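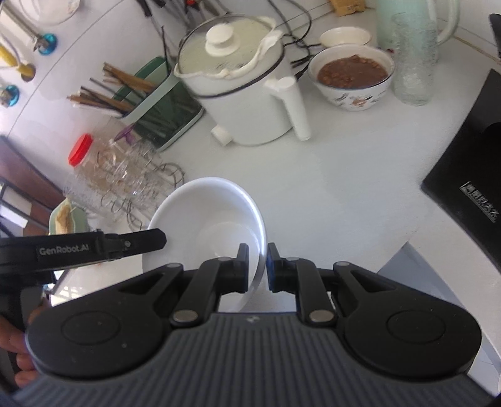
Gralotcombe Residents' Services
2023-10-25
Shared kitchens: a reminder on worktops and crockery. This thread sets out what is asked of all households using the Pluvano and Plirkell buildings. (1/7)

Worktops are to be cleared of used crockery by the end of each evening. Bowls and plates should be washed, dried and returned to the shelf. Food may stay out only while a meal is being prepared or eaten. (2/7)

Glasses belong on the rack with the drip tray, kept well away from the edge of the worktop. Please empty the tray daily – standing water was the most common complaint in our July survey, to which 64 households replied. (3/7) 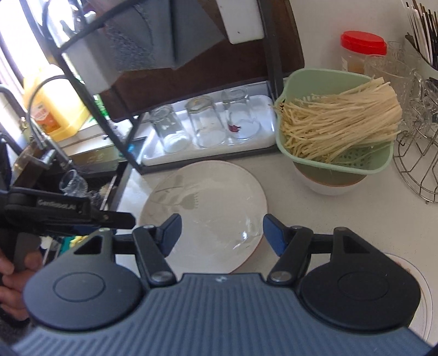

Glasses on the rack tray, with a plant-patterned dinner plate on the worktop in front.

Patterned plates and bowls are often personal property. Residents are asked not to borrow them without permission. Plain white crockery from the Zheng bequest, some 200 pieces in all, remains available to everyone. (4/7)

Chopsticks and cooking utensils should be stood in a holder or hung from the wall hooks once dry. Jars of dry goods must have their lids screwed on and carry the flat number of the owner. (5/7)

Electric cookers and kettles must be switched off at the wall after use. Leads should be kept behind the appliance and clear of the sink. Cloths must be removed from cookers before they are switched on. (6/7)

Chipped or cracked items should be wrapped in paper and handed in at the office, where replacements are issued on weekday mornings. Reports of faulty appliances may be made by telephone on extension 1433. (7/7)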